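Report of the Household Inspector

The Căpraru Office for Domestic Assistance received the application of Mrs. Gheorghița Manole on 29th January. She requested a finding on whether the machine supplied to her under the Flamulia plan could be considered capable of running errands. The matter was assigned to Inspector Traian Neagu, who had already refused 6 such applications and was known to write long reports.

The machine was a Mosus. Its contract listed 97 household duties. Mrs. Manole stated that it folded towels to a good standard, washed cups but would not wash saucers, and had once put the bread away in the oven. She had no complaint on these points. She wished only to know whether it could be sent to her sister's house with a covered dish and return without being fetched.

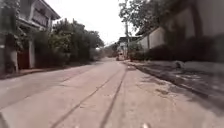 Inspector Neagu had drafted the terms of the test himself. The Mosus was to travel the length of the street, deliver the dish to Mrs. Raluca Husar, obtain a spoken receipt, and come home. No person was to assist it. The inspector would follow at a distance of four paces and would not answer if addressed. He noted in his book that the sky was overcast, that the long wall on the right offered no gate at which the machine might reasonably become confused, and that the trees hanging over it were outside the scope of the inquiry. Mrs. Manole observed from her doorway that he was writing a great deal for a man who had not yet moved.

The Mosus set out. It carried the dish level. After 200 paces it stopped.

"There is a line," it said.

The inspector did not answer, in accordance with the terms.

"I have been instructed not to step over things that belong to people," the machine continued. "I do not know whose line it is." 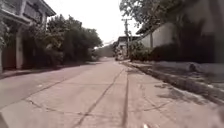
The street at Căpraru, where the concrete is cracked.

Inspector Neagu considered the line for some time. He had walked this street since boyhood and could not say whose it was either. The Office maintained no register of cracks. He opened his book, closed it, and stepped across. The Mosus waited a moment and followed him.

Mrs. Husar received the dish and gave the spoken receipt, adding that her sister used too much pepper. The machine repeated both parts of this message to Mrs. Manole on its return, word for word.

The finding was issued in October. It stated that the machine was capable of errands when accompanied by an officer of the Office. Mrs. Manole wrote back to ask on which days the inspector would be available.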